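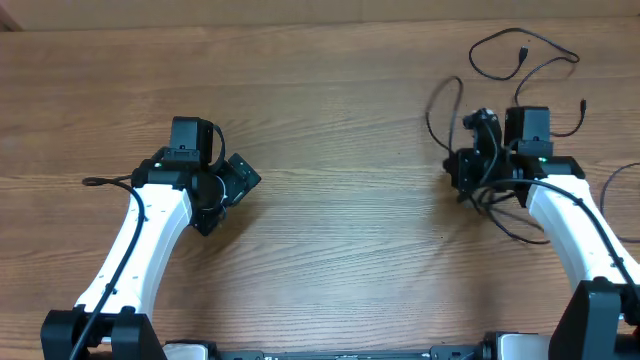

Figure 1. The top of the project table, with the grain running from left to right.

Marks on a Wooden Table: Comparing Three Finishes
Davoud Vahidi
Materials and Making, second-year project report
Flurkthorpe College
Monday, November 15, 2021

1. Background

The project began with a mug. My aunt lent me a small oak side table when I moved into my student room in March, and within a week I had given it a white ring that no amount of rubbing with a tea towel would shift. She has been very nice about it. She has also brought it up at every family meal.

When we were asked to choose a problem from everyday life, I wanted to know which finish would have saved me. The room we were given for project work has a wooden table that gets treated much as any table does when it is shared by students, so it seemed sensible to ask the question on its behalf too. My supervisor agreed, on condition that I did my spilling on something else.

The aim was to compare three finishes sold for indoor furniture and to recommend one for a table that will be leaned on, dragged across and eaten over by people who have been asked not to eat there.

2. What I used

The test pieces were oak offcuts, planed on one face, from a timber yard that let me have them cheaply on account of the knots. I kept the knots away from the test areas as well as I could.

The finishes were Hesteck hard oil, Bahrami furniture wax and Cimix water-based varnish. One set of offcuts was left bare as a comparison, and I came to feel rather sorry for it.

Each piece was sanded with 100 grit paper and wiped with a damp cloth. I then let it dry, sanded again by hand with something finer and brushed off the dust. The first batch had to be done again. I had sanded across the grain for part of the time, and the scratches only showed up once the oil went on, when they showed up beautifully.

The oil was put on with a rag and the surplus wiped away. The wax was rubbed in and buffed until my arm lost interest. The varnish was brushed on in thin coats, with a light sanding between them. Everything was then left for 21 days in a cupboard with the door ajar. The tin of oil said this was longer than necessary, but half-term fell in the middle of it.

3. The tests

Hot mug. A mug was filled with boiled water and stood on the piece until the water was cool. The same mug was used each time.

Cold glass. A glass of iced water was left standing overnight with no coaster.

Spills. Black tea, blackcurrant squash and cooking oil were dripped on separate spots and wiped off the next morning. I had planned to include red wine, but the college has views.

Scuffing. A folded piece of denim was weighted with a bag of sugar and pulled back and forth 100 times along the grain. This was meant to stand in for a sleeve. The denim was from my own jeans, which were past saving.

Every mark was scored from nought (can't find it) to five (would have to tell the owner). Two classmates scored the pieces separately without being told which finish was which, although the wax gave itself away by its smell.

4. Results

The bare wood did badly at everything. The blackcurrant squash went straight in and is still there. The cold glass left a dark ring and raised the grain, so that you could find the mark with your eyes shut.

The wax looked the best before testing started. It had a soft shine and everyone who picked up a waxed piece stroked it. It then went white under the hot mug at once and scored a five from both judges, one of whom wrote "sorry" next to it. Tea could be wiped off if caught early, but overnight it left a brown edge.

The oil came through the tea and the cold glass with faint marks. The hot mug left a dull patch. Scuffing made it slightly shinier, and we argued for some time over whether to count that as damage. In the end it got a one.

The varnish shrugged off all three spills and the cold glass. The mug left nothing that either judge could find. Its weak point was the scuffing test, where a grain of something hard must have got under the denim on one piece and left a long scratch. The repeat was much better, but I have reported both.

5. Repairs

I had not planned this part. Having made such a mess, it seemed only fair to try to clean it up.

The oiled pieces were easy. A light sanding over the mark, a little more oil on a rag, and the patch blended in after a day or so. The waxed pieces needed the old wax taken off with white spirit first, and the white ring went with it. The scratched varnish was the hard one. Sanding the scratch left a dull island in the middle of a shiny piece, and touching it up with a small brush made the island shiny with a visible shoreline. The only tidy answer was to sand the whole face and start again, and on a full tabletop that would be a long weekend.

6. Recommendation

On marks alone, varnish won. For the project table I would still choose the oil. The table will be marked whatever is put on it, and it can be mended with a rag in an afternoon without clearing the room. Two thin coats, wiped well, with a fresh one whenever water stops beading.

7. Costs and problems

Materials came to £59, of which the varnish was the largest part. I have most of a tin left if anybody wants it.

All the test pieces were oak. A different wood may not behave the same way, and a small offcut flat in a cupboard has an easier life than a large surface near a radiator. The scoring scale also needs work, as the two judges agreed on the disasters but drifted apart in the middle.

My aunt has been given a copy of section 5 and has asked when I am coming round.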